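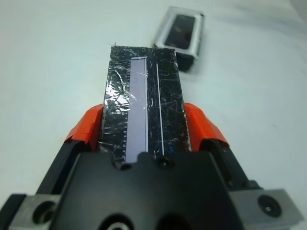 *Flat black item and a smaller light-edged item on a white work surface.*

# Sorting and Storing Small Flat Items

Torres Resource Center, Collections and Lending
Applies to: main sorting room, Zodamby annex

## Scope

This page sets out the procedure for receiving, sorting, labeling, and putting away small flat items in the lending and teaching collection. It covers rectangular items that can lie flat on a table and fit inside a single Plilano tray: cases, covers, blank plates, framed inserts, panels, and similar pieces. Loose paper, textiles, and anything with a cord attached are handled under separate procedures.

The small flat section currently holds some 700 items in nine drawers. Most of the errors found during the June review involved pieces returned to the wrong drawer, and a smaller number involved labels placed on a face that is meant to remain clear. Staff who have used the earlier version of this page should read the sections on orientation and labeling again, as both have changed.

## Materials

Collect the following before starting:

- one Plilano tray for each drawer to be worked on
- divider strips, long and short
- removable labels, small size
- a soft pencil and a fine permanent marker
- two dry lint-free cloths
- a steel ruler marked in millimeters
- cotton or nitrile gloves
- session sheet, printed from Celeo
- holding envelopes for items that cannot be identified

Erasers and adhesive tape should not be brought to the sorting table. Pens with liquid ink are kept at the desk by the door.

## Preparing the work surface

Use one of the white-topped tables. Dark items show clearly against white, and so do chips, flakes, and small parts that may have come away from an item. For very pale items, lay a sheet of gray card over part of the surface and work on that.

1. Clear the working area of cups, bags, coats, and phones.
2. Wipe the surface with a damp cloth, then with a dry one. Wait until no moisture remains.
3. Switch on the overhead light. If glare makes surface marks hard to see, turn off the row nearest the window.
4. Place the empty trays along the left side of the table and the incoming box on the right. Left-handed staff may reverse this arrangement, provided that the session sheet notes it.
5. Put the session sheet on a clipboard, off the sorting area.

A session should cover no more than 40 items. When a box contains more, close it, mark the box with the number of the last item processed, and open a second session later.

## Taking items out of the box

Remove items one at a time and lay each on its broadest face. Leave enough space between neighboring items for a hand to pass between them. Items should not overlap at any stage, including when the table is nearly full.

Hold a flat item by its two long edges. This leaves both broad faces free of fingerprints and gives a steadier grip than holding a corner. Long, narrow items may be supported from beneath with the other hand during the move from box to table. Do not slide an item across the surface to reposition it. Lift it and set it down again.

If two items are stuck together, do not pull them apart. Place the pair in a holding envelope, write "joined" on the outside, and pass it to the conservation shelf at the end of the session.

## First sort: outline

The first sort is made by outline alone. Color, finish, and presumed purpose are disregarded at this point.

**Plain rectangles.** Items with a continuous face and no visible border. Elongated pieces are placed at the back of the table, with shorter ones in front of them.

**Bordered rectangles.** Items with a frame, rim, or edging that differs from the center, whether in color or in height. A shallow rim counts as a border. A printed line does not.

**Irregular items.** Items with a notch, tab, cut corner, or attached part that breaks the outline.

Where an item could belong to two groups, assign it to the later of the two in the order given. A bordered rectangle with a tab is therefore treated as irregular.

## Second sort: size

Measure the shorter side of each item with the steel ruler. The ruler should lie beside the item and should not rest on it.

| Shorter side | Tray section |
|---|---|
| Less than 35 mm | Front, short dividers |
| 35 mm or more | Rear, long dividers |

Thickness is recorded in Celeo but does not affect the tray section. An item too thick for the drawer to close over it is moved to the deep cabinet, and its record is changed to show the new location.

Measurements are rounded down to the whole millimeter. Bordered items are measured across the outside of the border. The previous instructions called for the inner opening to be measured, and a number of older records still show that figure. Correct these as the items come through. There is no need to search for them in advance.

## Orientation

Each item is stored with its long side running from the front of the drawer to the back. The face carrying the most information, such as a mark, a number, or a display area, is turned upward. When both faces are plain, the cleaner face is turned upward.

Square items have no long side. Align them with the left divider.

## Cleaning

Only dry cleaning is permitted at the sorting table. Pass a lint-free cloth over each face once, in one direction, using light pressure. Do not rub at marks, and do not breathe on a surface to loosen dust. Glossy dark faces mark easily and should be wiped with a fresh part of the cloth each time.

Residue from old adhesive is to be left in place and noted on the session sheet.

## Labeling

Labels are written before they are attached. Each label carries the section letter, the drawer number, and the item number, in that order, separated by hyphens. Write numerals upright, and cross the seven.

Attach the label to:

1. the back face, lower left corner; or
2. the longer edge, if the back face is textured; or
3. the sleeve, if the item is too narrow for a label to lie flat.

No label is placed on a clear, glossy, or darkened panel, even when that panel is on the back. For bordered items, the border itself may be used if the label fits entirely within it. A label that overhangs must be trimmed before it is attached.

Press the label down for a few seconds with a gloved finger. If a corner lifts, remove the label and use a new one.

## Entering the record

Open the item in Celeo by its number. If it has no number, select "New item, small flat" and complete the fields in the order shown. The description should be brief and should record what can be observed:

> Rectangle, elongated, black, plain face. No marks. Light scuffing along one long edge.

Terms that assume a use should be entered only when the use is confirmed by a marking, a donor note, or an earlier record. If the purpose is unknown, enter "not established" in the purpose field. The field may not be left blank, as Celeo will drop the item from the drawer list.

Save each record before moving on to the next item.

## Returning trays to the drawers

Set the dividers first, then fill the tray from back to front. Items should stand clear of the tray wall and should not be forced beneath a divider. Once the tray is full, compare its contents with the session sheet and initial the bottom line.

Carry trays level, with both hands, one at a time. Open the drawer fully before lowering the tray, and close it slowly. A tray that catches has usually been seated too far forward.

## Items that cannot be placed

Place any unidentified or damaged item in a holding envelope and write the session number on the outside. Envelopes go on the upper shelf of the gray cabinet in the annex and are reviewed monthly. An item held through two reviews without identification is given a general number and stored with the irregular items.

## Closing the session

- File the session sheet in the blue binder, most recent on top.
- Check the floor and the underside of the incoming box for loose parts.
- Return unused labels to the supply drawer.
- Place used cloths in the laundry bin.
- Lock the cabinet and return the key to the desk by 4:30 p.m.

Requests for additional trays should be entered on the Plilano order form in the supply folder. Replacement dividers are ordered separately, by length.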